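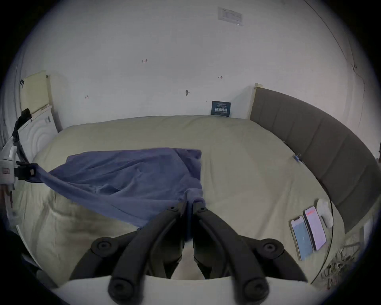

Chathurika Dewan：卧单和床单别合并。上一版合了，我这边写的脚本把西南那几条全算进普通话里去了，查了一下午才查出来。要合也留个原词列，求你。

好，改了。原词列回来了，见下面“字段”一节。卧单归卧单，床单归床单，中间用义项号连。旧版那张合并表不删，挪到 old 目录，谁还依赖它谁自己去拿，不再维护。

Sistura
家里布件说法小词库，自述文件兼数据卡

是什么

一份词表加一堆短条。收的是各地人在家里怎么叫那些布：铺的、盖的、垫的、擦的、包的。床单、褥子、被里、被面、枕巾、毛巾、抹布、包袱皮，还有叫不出正经名字的那种“就那块旧布”。

词目收了121个，放出来115个。差的那几个来源说不清，先扣着，等补到出处在说。短条2000条，每条不超过40个字，都是说的人原话或者照原话记的，附地点和大致年龄段。

最早的底子叫 Prerneo，只有一张表，列名还是拼音缩写，现在没人看得懂了。Sistura 是在那张表上拆出来重做的。名字没什么讲究，别问。

为什么做

做过家务口述整理的都知道，布件的叫法乱得很。“铺盖”在成都人嘴里是被子，到了别处是被子褥子一整套，再换个地方又是卷起来背着走的行李。“被窝”有人指被子，有人指被子里头那个空。录音转文字的时候这些最容易被“顺手改正”，一改就没了。转写的人好心，把“卧单”改成“床单”，把“帕子”改成“毛巾”，看着通顺了，材料废了一半。

所以想有一张表放旁边，转写时查一下，知道这不是口误。就这么个用处。后来有人拿去做教材，有人拿去配字幕，都行，见“许可”。

谁在弄

词目和义项：我。
脚本、校验、打包：Chathurika Dewan。
地点编码和早期录音的整理：Ivar Ekström。他那边还有一批带子没转，进度见最后。
短条是很多人给的，名单在 credits.txt，有人要求不署名，就不署。

文件

sistura_terms.tsv　词目表，主文件
sistura_notes.tsv　短条
sistura_places.tsv　地点对照
senses.txt　义项说明，纯文本，手写的，格式不太齐
held.txt　扣着没放的词目，只列词形，不列内容
old/　旧版合并表，Prerneo 原表也在里头
credits.txt
就这些。没有音频。音频不公开，原因见“隐私”。

编码 UTF-8，不带 BOM。换行用 LF。有人用表格软件打开存了一次又传回来，首列前面多出个看不见的东西，校验直接挂。改之前请用文本编辑器。

字段

词目表各列，按顺序：

id　编号，不连续，别拿来数数
form　原词，写法照给的人写的来
form_std　推荐写法，可空
sense　义项号，对 senses.txt
place　地点码
age　年龄段，老、中、青三档，不细分
status　ok、check、held 三种
ref　出处，短条编号或书面来源
memo　随便写的，机器别读这一列

form_std 为空的意思是我没把握，不是漏填。这两件事在旧表里混在一起，给后面的人添了很多麻烦，抱歉。

短条表：

nid　短条编号
text　正文
term_id　挂到哪个词目，可以挂多个，分号隔开
place
age
src　口头、书信、笔记、其他
ok_public　y 或 n，公开版里全是 y

place 有时候跟词目表对不上。一个人生在甲地，住在乙地，用的词是从婆婆那儿学来的丙地话，这种情况短条里填她自己报的，词目表里填词归属的地方。两处不同属于正常。

义项怎么分

按用处分大类，材料不管。棉的麻的化纤的都不管，说话的人一般也不管。

铺：直接铺在床垫、褥子或者席子上面的那层
垫：在铺那层下面的，厚的薄的都算
盖：盖在人身上的
套：把别的东西装进去的
擦：擦人的、擦物的，分开两个小类
包：包东西、裹东西、背东西
杂：别的

“套”和“盖”老打架。被套归套，没问题。被里被面是缝上去的，拆下来洗，以前归盖，现在还是归盖。有人来信说应该归套，因为现在家里都用被套代替了。代替了不等于是一类，先不动。

“擦”下面，擦人的和擦物的一定要分。毛巾、手巾、面巾、洗脸帕是擦人的。抹布、搌布、抹桌布是擦物的。麻烦在旧毛巾。旧毛巾降级当抹布以后，很多人嘴里还叫毛巾，“拿那个旧毛巾来”，这时候算哪个？规矩：看短条里的动作。擦桌子就归擦物，memo 里写“降级”。降级的条目挺多，单独能写篇小文章，没空写。

“包”里头有个包袱皮，好几位老人讲得特别细，打结的手法都讲了，对角先打哪边。超过40个字的部分截掉了，截掉的存在我自己这里，要看写信。

几个常被问到的词

铺盖
见上。义项挂了三个，不打算减。四川来的短条里指被子的占大头，“铺盖面子”就是被面。别看见“铺”字就归到铺类，有人用脚本按字归过，归出来一塌糊涂。

卧单
西北西南都有人给。有人写“握单”，照原样留在 form，form_std 填卧单。有一位说她奶奶还把包孩子的大布也叫卧单，只此一家，status 标 check。

垫单
有的地方等于床单，有的地方是床单底下还有一层。只说“垫单”两个字是分不出来的，要看上下文。短条里没上下文的一律 check。

床笠
四角带松紧的那种。年纪大的多半没有这个词，直接说“带皮筋的床单”“套床垫那个”。青年组几乎都是网购学来的。form 里“床罩”也挂了一部分，有些家里床罩是最外头防灰那层，跟床笠两码事，分了义项。

褥子
北方不用解释。南方有人完全不用，说“垫被”“垫絮”。“垫被”归垫，名字里有个被字别被骗了。

棉絮、棉胎、网套
里头那层芯。原先想排除，觉得芯不算布。结果短条里跟被里被面缠在一起讲，分不开，收了。放在杂。以后可能另开一类。

毛巾被
有人归铺有人归盖。按动作分。夏天盖肚子的归盖，铺沙发上的归铺。同一床毛巾被在同一家里两样都干，那就两条。

手巾、手帕、帕子
帕子范围最大，洗脸的、擦嘴的、包头的都有。包头的归包。不要嫌怪。

苫布、盖布
盖缝纫机盖电视的那种。给的人不少，都很有感情，有一条写“电视比布先坏”。归杂。

尿布、围嘴
收。归杂。有人问为什么不归包，尿布确实是包着的……想了想还是杂。

没收的：窗帘、门帘、地毯、衣服。窗帘太多，另外一个库的事。衣服更不用说。围裙争了很久，没收，因为给围裙的人讲的全是厨房不是布。 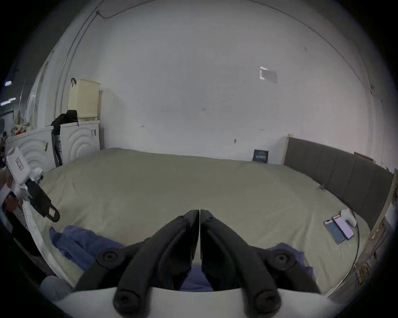 本页最后更改：八月，21:15。改了字段说明和“常被问到的词”，其余未动。

收集办法

没有问卷。试过问卷，得到的全是书面词。你问“您家管床单叫什么”，人家回答“床单”。问题里已经把词给出去了。

后来改成让人讲一件事。换季怎么收被子，过年前洗什么，谁家孩子尿了床第二天怎么办，来客人了铺哪一床。讲着讲着词就出来了。讲完不追问写法，记下来，回头再对。追问一句“是哪个字”，老人就紧张，后面就开始说普通话。

书信来的也收。书信的好处是自己写字，坏处是会改成“好看”的字。src 里标书信的，form 要留点心。

口头材料先整段转写，再挑句子做短条。挑句子的标准：里面有词，离开前后文还能懂，不涉及别人家私事。三条缺一就不挑。所以短条不等于完整材料，语气、停顿、前后重复都丢了，拿去研究会话的请绕道。

转写约定，简单版：

语气词留，重复的留一次
听不清写（？），别猜
方言字没把握就写同音字，后面加等号和普通话意思
笑、咳嗽不记
人名一律换成“某”，称呼留着，婆婆还是婆婆
地名到县为止，村名去掉

老约定里还有一条“儿化都写出来”，执行得一塌糊涂，有的人写有的人不写，公开版里“床单儿”和“床单”不能当成有区别的证据。想研究儿化别用这个库。

校对

每条过两遍。第一遍看字，第二遍看义项。两遍不能是同一个人，也不能同一天。有段时间人手不够，第二遍是我自己隔了一阵再看的，那些条目 memo 里有“自校”。

意见不一致的放 check，不投票。投票投出来的义项过半年谁也说不清为什么。

校验脚本检查的东西：列数对不对，地点码在不在表里，短条挂的词目存不存在，字数超没超，ok_public 有没有空的。脚本不管对错，只管格式。Chathurika 说过好几遍了，我再写一遍：跑过脚本不代表内容没问题。

按装：不用装。解压放哪儿都行。脚本要 Python，标准库就够，没有别的依赖。先跑 check，再跑 build，顺序反了会把旧的结果打进包里，别问我怎么知道的。

怎么用

查词：打开词目表搜就行。搜 form，别只搜 form_std，空的会漏。

做转写参考：建议按地点筛一份出来，打印，放手边。筛的时候把相邻地区也带上，人会搬家，词也会。

做教学：短条可以直接用，注明来源。别拆开重组，拆了语气就不对。有个老师把两个地方的话拼成一段对话给学生读，读起来没毛病，可世上没人那么说话。

做字幕：随意。字数短，好配。原词后面要不要加括号解释你自己定，我个人不喜欢括号。

做统计：请先读下面“偏差”。读完还想做，那就做吧。

训练模型：不禁止，也不推荐。量小，写法乱，check 的不少。要用至少把 status 为 check 的去掉，再把 memo 列整列扔了，里面什么都有，包括我的买菜清单（已经删过一次，可能没删干净）。

不适合干什么

不适合证明“某地人都说某词”。一个地点可能就一两个人。
不适合画方言地图。地点太稀。有人画了，还上了色，好看，但是中间大片是他自己填的。
不适合当词典。没有注音，没有词源。
不适合判断谁说得“对”。

偏差

给短条的女性远多于男性。男的也收，多半讲到行军被、宿舍、工棚，词很不一样，可惜少。

老人多，青年少。中年那档质量最杂，一半是自己的词，一半是替父母说的，分不太清。

城里搬过家的人多。纯粹一辈子没挪窝的少。

家里洗洗涮涮的话题，有的人觉得不值一提，请不动。愿意讲的人本来就爱讲，句子偏长偏生动，做短条时又被我挑了一遍，更生动了。真实的日常说话要干瘪得多。

还有我自己。我是北方人，对南方的词听得不准，早期转写里有几处把“絮”听成“絮絮”那种，己经改了能找到的，没找到的肯定还有。

Tundance 那批

单独说一下。Tundance 是旅舍和招待所里打扫铺床的人之间用的词，跟家里的很不一样，更短，更像行话。“换大”“抽单”“平角”这类。收的时候差点放进主表，后来觉得会把家用词冲乱，分开放。

现在 Tundance 不在这个包里。等那边把授权弄清楚，会另外出一个小包，字段跟这边一样，id 前头加 T。两边可以合着用，合之前注意“单”字：家里说“单”多半是床单，他们说“单”可能是任何一张平的布。

床垫要不要翻、褥子朝哪头，他们讲得头头是道，跟家里老人的讲法对着来。有意思，但那是另外一回事。

隐私

音频不公开。讲被子讲着讲着就讲到生病、讲到走了的人、讲到分家，这种太多了。短条里都避开了，录音里避不开。

给过材料的人任何时候可以撤。写信报短条编号，或者报大概说了什么，我去找。撤了的条目编号空着，不补。词目若因此没了出处，就挪到 held。

ok_public 一列在内部版里有 y 有 n，公开版只剩 y。如果你在公开版里见到 n，那是出事了，马上告诉我，别转发。

孩子说的话不收，大人转述孩子说的收，比如孩子小时候管毯子叫什么。这类挂在杂，memo 写“转述”。

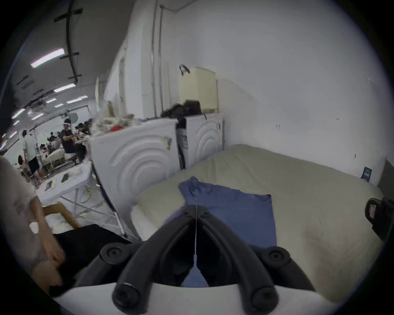
Moen，八月

Ivar Ekström 这边的带子继续转。机子放音偏快，要先调再听，调不准的先跳过。进度不报数，报了就催，催了就错。

转出来的这批里讲晒被子的多。翻晒、拍打、收回来先不叠、摊一会儿再叠，各家步骤差不离，词差很远。“拍”“掸”“捶”“敲”，动作词这次没收，只收东西的名字。有人提议把动作词也做了，赞成，但要等下一版，而且得换个人牵头，我顾不过来。

另外叠法的词冒出来不少。“豆腐块”不用说，还有“卷筒”“对折再对折那个”“书包叠”。问过几位，书包叠是把角塞进去，塞完能提起来。要不要收？叠法不是布。可是有一家把叠好的那样东西本身叫“书包”，“把书包拿出来铺上”，那它又成了布件的名字。先进 check。

待办

held 里的词目补出处
“垫单”重新分，现在太糊
毛巾降级那批统一 memo 写法，现在有“降级”“降”“旧转抹”三种
地点表里两个县改过名，旧名留别名列，还没加
senses.txt 排版
书信来的短条补年龄段，能补的补
儿化，不弄了，从待办划掉
Prerneo 原表的列名对照，总有人问，写一页放 old 里
credits.txt 里有个名字写错字，对方很客气没催，别再拖了

已知问题

短条里引号全角半角混着。脚本不管，肉眼也看不太出来，搜的时候会漏。下一版统一成全角。

有几条正文末尾多一个空格。无害，但有人按字数卡40的时候会多算一个，然后来信说我超字数了。没超。

“被窝”的义项号在词目表和 senses.txt 里差一位。以 senses.txt 为准。这个真该早点改。

ref 列里有“见信”两个字的，是还没给那封信编号。信在，号没有。

places 表按拼音排的，多音字县名排错了位置，搜得到就行。

改动记录，只记大的

本版：拆开卧单和床单。恢复原词列。擦类分两小类。status 加 held。芯类收进杂。
上一版：短条加 ok_public。音频下架。合并表（就是这次拆掉的那个，合得不好）。
再上一版：从 Prerneo 拆出短条，单独成表。
更早的没记。

怎么给材料

写信最好。写一件事，别写词表。想不起来写什么就写上次换被子是什么时候，谁换的，换下来那床放哪儿了。地点写到县，年龄写个档就行。写错字没关系，千万别查字典，查了就不是你的字了。

一次多少都行，一句也收。寄来的先进内部版，校完再出现在公开版，中间可能隔很久，不是没收到。急的话再写一封问，不嫌烦。

不收：从网上小说里抄的，从别的词典里抄的，商品页面标题。商品标题真有人给过，整页的“四件套”，谢谢，不要。

照片不当材料收。知道大家是好意，有时候一块布说不清就想拍给我看，可我这边归类靠的是话，看了布反而会替说话的人做主。有一回就是，话里说“小垫子”，照片看着像枕套，我给归到套，后来本人来信说就是拿枕套当垫子坐的。改回垫了。

许可

词目表和义项说明：随便用，署 Sistura 就行。
短条：可以引，可以印，不要改字。整表转发请连这份自述一起带上，单独转出去的表没有偏差说明，别人会当真。
脚本：Chathurika 的，随便用，出了事她不管，原话。
商用先打个招呼。多半会同意。卖床品的拿去写广告词那次没打招呼，还把“帕子”写成“怕子”。

引用写法

Sistura 家里布件说法小词库，词目表及短条，公开版。写到这儿就够了，版本写你下载时包里的那个。引单条请带 nid，不然找不到。引 check 的条目请注明是 check。

联系

信寄到 credits.txt 第一行那个地址。词目的事找我，脚本的事找 Chathurika，带子和地点找 Ivar，他回信慢，晚上回得多。发错了人也会互相转。

改义项之前先写信，别直接改完传上来。上回“褥子”被人改成“床垫”，全表替换，连短条正文里的都换了，老太太的话变成“把床垫拆了洗洗再缝上”。从备份里恢复的。备份每次 build 之前自动做一份，在 old 旁边，满了手动清。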